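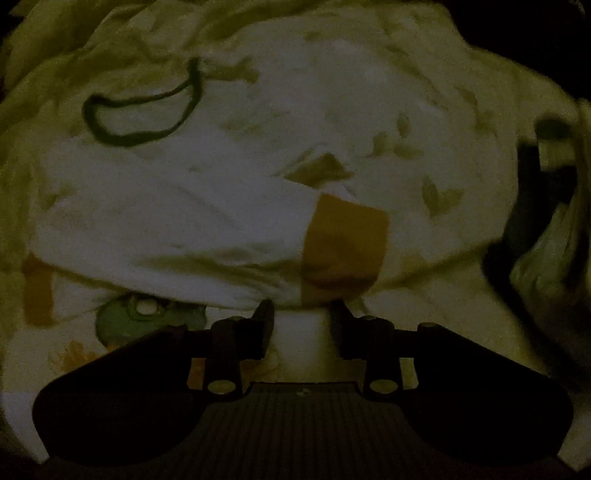
Yellow-brown marks on white duvet cover after storage, how to remove?

Posted by hutel_flat22 on Friday, July 28, 2023
Category: Laundry and linen

Hello everybody. I have a white cotton duvet cover which was in a cupboard since April. When I took it out, it had many small marks of yellow-brown colour, some like short lines and some like little hearts. They are mostly in one part of the cover. I am sure it was clean when I folded it.

I washed it one time at 40 degrees with normal powder and I see no difference. I did not use the dryer, as my neighbour told me that heat can fix a stain forever. Is this true? The cover is from Zerden and the label says 60 degrees maximum and no chlorine bleach. It was not cheap, so I would like to save it. I also want to know where the marks come from, so that it does not happen again with my other sheets.

Thank you in advance and sorry for my English.

3 answers

Ndlovu_linens
Your neighbour is right, keep it out of the dryer until the marks are gone.

From what you write I would guess at old body oil or a rest of detergent. Both can be invisible when you fold the cloth and turn yellow after some months. I had the same with pillowcases from my mother. What I did:

Fill the bath or a big tub with warm water, not boiling.
Put in oxygen bleach (the powder kind, sodium percarbonate), the amount the packet says for soaking. It is a different thing from chlorine bleach, but look if your label has a triangle with two lines inside. That means oxygen bleach is allowed. If the triangle is crossed out completely, do not use it.
Push the cover under the water and leave it for 6 hours. I turn it over once or twice.
Wash at 60 with half of your usual powder and one extra rinse.
Dry it outside in the sun if you can.

My pillowcases needed two rounds. After the first one the colour was only lighter and I almost gave up. Please wear gloves, the powder makes the skin very dry.

hondley_ray
just dye it. navy hides everything

kettle_and_peg
I agree with the soaking, but first check if the marks are rust. Rust is more orange and the edge is often sharp. If there is a metal shelf or a hanger in your cupboard, look at it. Oxygen bleach does not help with rust. For this you need a rust remover made for fabric, and try it on the inside of a corner before the rest.

About the storage: bare wood and cardboard boxes can also give yellow colour to white cotton. I put an old clean sheet around mine, and I do not use plastic bags. Skip the fabric softener before you store things for a long time. And if the cupboard stands on an outside wall, leave a little space behind the pile for the air.

hutel_flat22
Thank you to both for the long replies. My shelf is bare wood, I did not think of this. The triangle on the label has two lines, so I will buy the powder tomorrow and write here what happens. I will not dye it, my curtains are green.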